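用了一个秋天的金属大收纳箱，来说说感受

先交代一下，我家两个孩子，大的上小学，小的刚会满屋子跑，玩具、布头、积木从来没有归位的时候。之前用过布艺收纳筐，软塌塌的，装半筐就往一边歪；也用过带盖的塑料箱，盖子最后都成了孩子的滑板。所以当朋友 Lorena 跟我说她换了 Vasura 的敞口金属箱时，我是有点心动又有点犹豫的，金属的东西摆在家里，会不会太像车间了？

犹豫归犹豫，十一月还是下单了。我买的是灰色大号，到手价 33 欧，小一号的是 26 欧。说实话差价不大，家里地方够的话我会劝你直接上大号，小号我在 Herrera 的店里摸过实物，放积木刚好，再塞点布偶就满了。

先说喜欢的地方。第一是稳，往桌上一放就不动了，小朋友趴在边上翻东西，箱子不会跟着跑。第二是敞口够大，箱口整个敞开，找东西不用把胳膊伸进去瞎摸，低头一看，什么在哪个角落清清楚楚。我家老二以前找一块积木要把整筐倒在地上，现在多半是站在旁边看一会儿，再伸手去拿（当然心情不好的时候照倒不误，这个箱子管不了）。第三是好打理，饼干渣、彩纸屑、不知道哪来的沙子，湿布一抹就干净，布筐可没这么省心。

再说说不那么满意的。最明显的就是响！积木扔进去“哐”的一声，午睡时间尤其要命。我后来剪了一块 Flestik 的毛毡垫在底下，声音小多了，但垫子会跑，隔几天就得重新铺平。另外箱底很容易留划痕，硬的东西拖来拖去，没多久就花了。我自己不太在意，觉得用旧了反而顺眼，可如果你是那种新手机都舍不得撕膜的人，买之前要想清楚。还有就是分量，空箱我一只手提着已经有点吃力，装满以后就别指望孩子自己搬了。

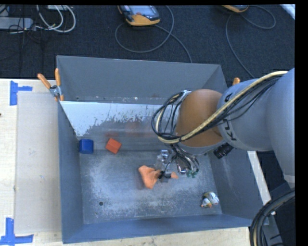
灰色金属箱放在浅色木桌面上，箱底已经有磨痕，里面有积木和一件橙色的软布样物品。

东西少的时候，我觉得它最好用，积木和软的东西混着放也不乱，颜色一跳出来就看见了。装到快满的时候，小件还是会往下沉，这一点跟别的箱子没什么两样。Lorena 的办法是再买几个小布袋，把零碎的先装袋再进箱，我试了一阵，袋子倒是都在，里面的东西全在外面，大概还是得看各家孩子的脾气。

有邻居问我值不值这个价。跟塑料箱比它确实贵，不过我那些塑料箱前前后后也坏了 3 个，算下来没省到哪里去。想放在卧室、又怕吵的，我建议还是选布的；放在客厅或者工作台上，平时收拾玩具、手工材料，这个我愿意推荐。边沿我用手指摸过一圈，我这只没有毛刺，但你们收到以后最好也自己摸一遍再给孩子用。

下个月打算再添一个小号放毛线，到时候如果有什么新发现，我再回来补几句。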